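Gym floor assistant, part time - Madora, Gritcombe
Posted by Horkeo Jobs
Ref 1544

Need someone on the floor for the early shift and, if you want the hours, a couple of evenings too. Start in March, sooner if you can. Two openings, same job, same pay. One is 5 am to 10 am, the other 4 pm to close.

What it is. Racking, wiping, putting things back. Loading and unloading bars when members leave them loaded, and they do leave them loaded. Saying hello. Showing a new person how the seat adjusts. Keeping the walkways clear so people aren't stepping over dumbbells with a plate in each hand. Answering the phone when the desk is busy.

What it isn't. Personal training. You won't write programs or coach anyone through a lift, we have trainers for that and they get touchy. If you're working toward a cert, great, tell us, we can talk about shadowing later on.

Most of the shift is the free weight side. Plates go back on the trees by size, big ones low. Collars on the hook, not the floor, not the windowsill. Benches wiped down after the rush and pushed back to there marks. Bars get brushed once a week and the sleeves wiped so plates slide on right. You will be picking up heavy plates over and over, for hours, so be real with yourself about your back. 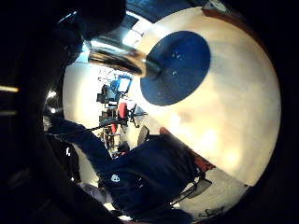 Machines come second. Spray on the cloth, never on the machine. Check pins and cables, and if somethings frayed, sign on it and text Eylül right away. Don't fix it yourself. Don't let a regular fix it either, even the one who says he's an engineer.

Then the rest of it: towels, water fountain, trash, the mats in the stretching corner. Locker rooms are on a rota, everybody takes a turn, that includes Saadet. Morning person unlocks and turns on lights and music (low before 7 please, we have neighbors upstairs). Evening person does the last walk round and sets the alarm.

Need to have:
18 or over
Able to lift 45 lb plates all shift, floor to shoulder height
On time. 5 am means door open at 5, so you're here before that
Fine talking to people, including ones in a bad mood
OK asking a member twice to rerack

Nice to have:
CPR / first aid, we pay for the course if you dont have it
Any gym, warehouse or moving job before
Second language

Don't need: a resume with a photo, your max bench, a protein sponsorship. You don't have to look like anything in particular. Our last morning person was 63 and the place never ran better.

Pay is hourly, paid every two weeks, we'll give you the rate on the first call so you don't waste a trip. Free membership for you from day one, half off for one other person after 3 months. Work shirt provided. Wear your own shoes, closed toe, no exceptions. Coffee is next door at Ateş, staff get it cheap, show them the shirt.

Trial shift is two hours and it's paid. You'd be with Eylül Ersoy, she runs the floor. Come ready to lift and ask her stuff.

To apply: email or drop a note at the front desk, attention Saadet Gezer. Put ref 1544 on it and say mornings, evenings or either. Few lines about you is plenty. Tell us what jobs you did before and when you could start. If you call, ext 242, try between 11 and 2, the desk is a zoo any other time. Leave a message with your number said SLOWLY.

We're calling people back as the notes come in, not waiting on a closing date. Ad comes down when both spots are filled.

Parking in back, use the side door, the front one sticks.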